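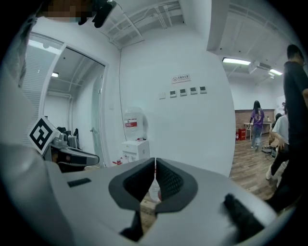 *Wulan Liew*

Well, the number 18 bus is coming back to Gilow! I'd more or less given up after last winter (two miles in sleet with a bag of potatoes, never again), but the new timetable went up at the library this morning and there it is, hourly to Sorden from January, last one home at 9.40.

The petition got 3410 names in the end, mine included, and my mum's in very wobbly biro. A single will cost £2, and it'll go round by Gallardo Road again, so the surgery's back on the route.
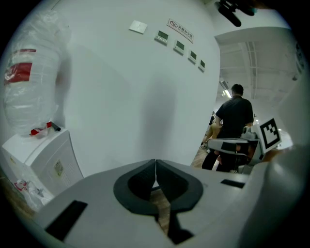 Flistel reader Maureen told me she'd still like a Sunday service, and that 9.40 is no use to anyone on a late shift. Timetables are free at the library desk.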